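Comparing Two Sets of Finger Pads for Picking Up Dishes
Final project report, robotics lab course

We use cookies to remember your preferences and to count visits. Accept all | Only necessary | Settings

Summary

Our project compared two sets of finger pads on the same two-finger gripper. The task was to pick up ordinary dishes from a table and put them down on a second surface. The first set, which we call Jolo, was printed in our lab from a file that an earlier group left behind. The second set, Skikeo, was our own design with a narrower tip. We made 200 recorded attempts, split evenly between the two sets. The Skikeo pads did better on plates. On bowls the difference was small enough that we do not want to claim anything.

1. Background

Most of the gripper exercises in our course use blocks and cans. Those have flat or evenly curved sides and the fingers can close on them from almost any direction. Dishes are harder. A shallow plate has very little height to hold on to, and if the fingers come in too low they hit the table. If they come in too high they close on air above the rim. A bowl has more wall to work with, but the wall is curved and the glaze is slippery.

The earlier group worked on the arm controller, a small board called Jevanico, and used the pads only because they needed something on the fingers. Their report says the pads were "fine for boxes." We wanted to know if they were fine for anything else.

2. Setup

The arm was bolted down for the whole project and we did not change its base position. The camera sits at the wrist and looks out past the fingers. We used it both for lining up and for reviewing failed attempts later. The image is a bit soft and gets grainy in dark areas, which made it hard to judge fine detail on the pads. For large light-colored dishes on a light table it was usable, though the white dishes gave us trouble (see section 5).

We kept the lighting diffuse. On the first day we had a desk lamp on, and the reflections off the bowl moved every time the wrist moved, so we took the lamp away and did not use it again.

Dishes stood on a white table. For each plate attempt the start position was with the fingers spread and the plate out in front of them, so that the approach was always forward and then down. In the view below the green plastic plate is between the open fingers and part of a white one is at the right.

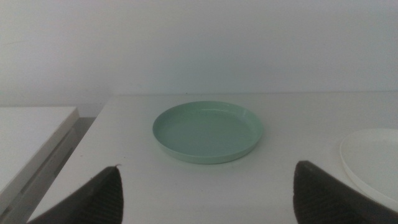
3. Procedure

Each attempt had the same steps. The arm moved to the start position. One of us lined it up over the rim using the wrist view, then started the script. The script lowered the fingers, closed them, lifted, waited 5 seconds, moved to the second surface and opened. We marked an attempt as a success only if the dish was still held after the wait and was set down without tipping.

We wrote down four kinds of failure: missed the rim, slipped during lift, slipped during the move, and bad release. If the script stopped by itself we repeated the attempt and did not count the stopped one.

Closing force was kept the same for both sets. We picked it by trying the heaviest dish, a bowl of 449 grams, and raising the force until it held with the Jolo pads. This may be unfair to the Skikeo pads. We talked about tuning each set separately but ran out of lab time, and in the end we thought one setting was easier to explain.

4. Rim grasps

There are two simple ways to take a bowl with two fingers. The fingers can go around the whole outside, or they can go over the rim with one finger inside and one outside. Our gripper does not open wide enough for the first way, so every bowl attempt used the rim.

The position along the rim mattered more than we expected. The two fingertips should sit on either side of the wall with the wall running straight between them. If the wall is at an angle, one edge of a pad touches first and the bowl turns before the other pad makes contact. From close above, the wrist camera shows this well, and we got used to looking for the spot where the white edge passes straight up between the tips. 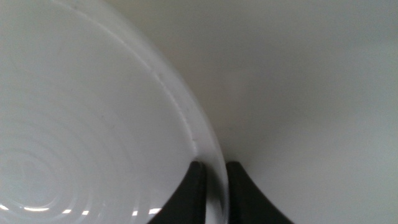 We also found that depth has to be set for each dish. Going deeper gives more pad contact, but the inner wall slopes toward the floor of the bowl, so the inside finger runs into it while the outside finger still has room. After a few tries we settled on a depth where the tip was well below the rim and clear of the slope. Plates allow almost no choice here – the rim is low and the table is right there.

5. Results

Of the 200 attempts, 38 failed. Most of the failures were on plates, and most of those were missed rims with the Jolo pads. Our explanation is that the wider tip touches the table before it gets under the lip. Slips during lift happened with both sets.

White dishes were missed more often than the green plate. We think this was our fault as operators. On a white table the outline is faint and it is easy to line up with the shadow instead of the rim. We did not plan for color as a variable, so we cannot separate it from plate size.

6. Problems and next steps

One Skikeo pad came loose on Saturday and had to be glued again. We repeated that session from the start. The Jevanico board also dropped its connection several times when the arm was near full reach – restarting it fixed this, but we never found the cause.

If another group takes this over, we suggest:

- a dark mat under white dishes
- separate force settings for each pad set
- a depth value saved for each dish, so it is not set by eye

The pad files and the attempt log are in the Hodžić folder on the lab drive.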